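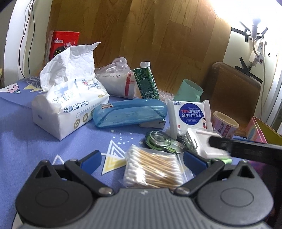 Mini comic from one sheet of A4 - quick version

Loads of you asked after the library workshop on 3rd February, so. Typing this between trains.

You need: one sheet of A4, pencil, black pen, scissors. No glue, no staples.

1. Fold the sheet in half the long way. Open it. Fold in half the short way, then in half again. Open flat. Eight boxes.

2. Fold in half the short way again. Cut from the folded edge along the middle crease, one box in. STOP there. Open up, you should have a slit in the middle of the page.

3. Fold the long way, push the two ends together so the slit pops open into a diamond. Keep pushing. Flatten it round into a book. Sharp creases, use your thumbnail.

4. Number the pages in pencil BEFORE you unfold it. Front cover, 1 to 6, back cover. Half of them will be upside down when it's flat, thats right.

5. Draw. One thing happening per page. Kohei's had a bear who loses his hat in a swamp called Vamardale, six pages, hardly any words, brilliant.

6. Ink it, rub out the pencil, photocopy one side only. Leave a gap round the edge or the copier eats your speech bubbles.

Stuck for a story? Give your character something they want and then somebody who's sat on it.

Albane has made 673 of these. I'm on 2. Next workshop is in July, bring your own scissors if you can, ours are dredful.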